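1/ Five months into having robot arms on the returns benches at Cludutis and a few people have asked me how it's going. Long answer, so a thread. I work days, mostly unpacking and checking hired kitchen and tableware when it comes back from events. Posting as myself, views mine.

2/ Background first. Leblanc hires out crockery, glassware and small kitchen bits. Cludutis does the returns for them. Everything that comes back gets sorted, looked at for chips, hung or racked, and sent on to the wash. On a normal day that's 900 pieces through our room.

3/ Until July it was all done by hand. Six of us on days, four on lates. You stand, you lift, you look, you hang it up, you reach for the next one. I did that for eight years and my right wrist can tell you all about it.

4/ The arms came in pairs, 2 to a bench. The software is called Sondum. You show it the job by doing it, over and over, guiding the arms yourself, and after enough goes it can try on its own. Nobody on our side had done anything like it before.

5/ The first thing that changed was the words. We used to say "do a crate". Now it's "run an episode", which means one go at one task from start to finish. I held out for a few weeks and then heard myself saying it at home. 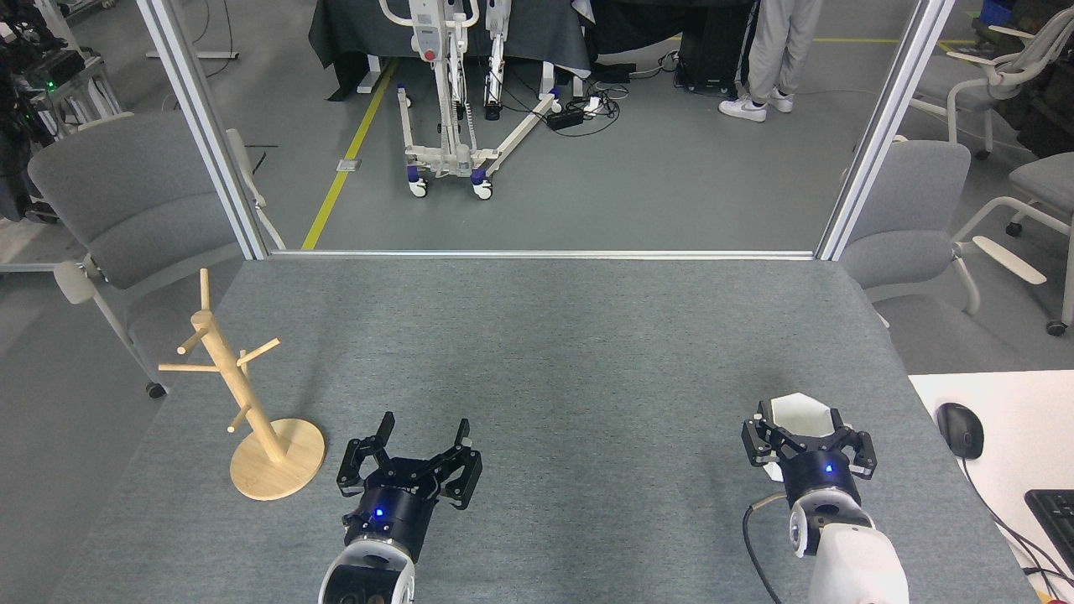
6/ Cups are harder than you'd think. We can all pick up a cup without looking. Try explaining which side of the rim to hold, how far to turn it, and when to let go so that the handle stays on the peg. I had to slow right down and watch my own hands to work out what I do.

7/ Training a new task takes days, and it is dull. Same cup, same peg, move the cup a bit, go again. Genalyn Javier has far more patience for it than I do and her runs are cleaner. She's now the one other benches ask for, and she got a new grade out of it in the autumn. Well deserved.

8/ Which brings me to pay, the bit most of you asked about. Two grades were created: bench trainer and bench minder. Trainer pays more than the old checker rate. Minder pays the same as before. Nobody was moved down.

9/ No redundancies either, so far. But when two people left the late shift in September they weren't replaced, and I don't expect they will be. Lates is now 2 people where it was four. I'd rather say that plainly than have it come up in the replies.

10/ Those two get on fine but it's a quieter shift. They used to have a proper tea break together, all four of them. Now one goes while the other stays with the benches. It sounds small. They've both mentioned it to me more than once.

11/ What the arms are good at: the same thing again and again, with the pieces they know. They don't hurry before dinner. They don't get sore. My wrist is a lot better than it was in the spring and I've stopped wearing the strap at work.

12/ What they're bad at: anything odd. Two cups stuck together. A handle with a hairline crack you can feel but not see. A napkin stuffed inside. All of that still comes to a person, so the person gets a whole shift of awkward ones with no easy ones in between.

13/ That last part was a surprise to me. The easy pieces used to be the rest. Your hands carried on and your head had five minutes off. Minding the benches is lighter on the body and more tiring by four o'clock. Several of us have said so in meetings.

14/ To be fair, we were listened to on that. Blandine Pichon, who runs the room, changed the rota so you do two hours minding and then swap to packing or loading. It was four hours at first. The swap helps – I'd have asked for another trainer before I'd have asked for a third bench.

15/ The target is still an argument. Management wanted the 900 raised once the arms were in. We said leave it alone until a full year has gone by, with a Christmas in it. It's been left alone for now and we have that in writing.

16/ Didow, who put the system in, send someone every other week. Useful visits when they stand with us and watch a shift. Less useful when they go straight to the office. We asked for an hour on the floor each time and that's mostly what happens now.

17/ If it's coming to your place, what I'd ask early: who does the training and what grade is it, what happens to posts when someone leaves, how long anyone minds at a stretch, and who can stop a bench. Here anyone can stop a bench. Get that one agreed before the first day.

18/ Would I go back to the old way? For the wrist, no. For the company on lates, I'd think about it. I'm down to do trainer cover in January while Genalyn's on leave, starting with the soup bowls, so ask me again after that.

19/ For anyone finding this later, it was written December 13, 2024. Replies are open but I'm on an early tomorrow.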